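Yurt ハンドグリッパー(2本組)
販売元:Cluvuvgate
最終更新:2024年5月

商品について

Yurtは、人が手に持って使う黒い平行リンク式のグリッパーです。右手用と左手用の2本で1組になります。洗濯物をたたむ、袋に入れる、棚に戻すといった家の仕事や店の仕事を、人の手の動きから機械に教えるために作りました。

機械はもう洗濯物をたためますか

お客様から一番多くいただく質問です。私たちの答えは「決まった服なら、少しできます。家のかごの中の服は、まだできません」です。

社内では、Yurtで集めた動作で腕型ロボットを学習させ、同じ形のタオルを100回たたむ試験をしました。タオルはよい結果になりましたが、ベビー服に変えると成功は25回まで下がりました。ベビー服は小さく、やわらかく、縁のパイピングのところだけ厚さが変わります。スナップボタンがついた股の部分は、重なった布の何枚をつかんだか、機械には分かりにくいです。人は指でさわればすぐ分かります。この差はまだ大きいと考えています。

ベビー服での作業
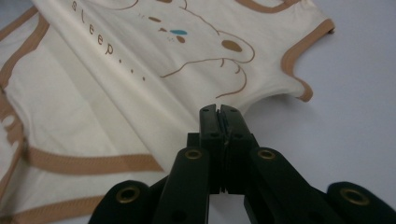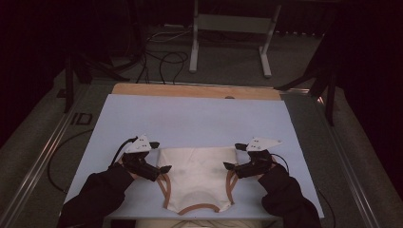
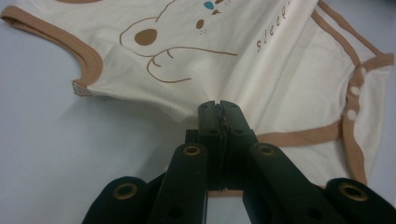 茶色の縁どりがついたクリーム色や白っぽい色の服と、黒いグリッパー。

仕様

構成:グリッパー2本、マーカープレート2枚
指先:黒、取りかえ式
リンク:黒の樹脂、回転部に真ちゅう色のリング
重さ:1本535 g(ケーブルをのぞく)
対応ソフト:Jollix 記録ツール

向いている作業

タオル、ハンカチ、子ども用の肌着など、平らな台に広げられる布。
軽い箱や袋の移動。
店での商品のたたみ直し(同じ型の商品が続く場合)。

まだ向いていない作業

裏返しの服を表に直すこと。
小さいスナップをとめること。力の向きがむずかしく、私たちの試験でも安定しませんでした。
靴下の左右を合わせること。

使用された方の声

「保育用品の店で、返品された服をたたみ直す作業を記録しました。最初の日は手が疲れましたが、慣れると普通にたためます。ただ、ロボットに同じことをさせると、人よりずっと遅いです。今の時点では人の代わりにはなりません。それでも、去年の装置では布の端をつかむこともできなかったので、進んだと思います。」
Ekua Abubakari(Dovov)

ご注文の前に

台の色は、服の色と違うものをおすすめします。白い服を白い台に置くと、布の端の検出が弱くなることがあります。指先のゴムは消耗品です。布がすべるようになったら交換してください。

次の指先(薄い布用)は10月に発売する予定です。今のYurtにもそのまま取りつけられます。

価格と納期は、数量によって変わりますので、お問い合わせください。日本語と英語でお返事します。
担当:Ilgın Ağca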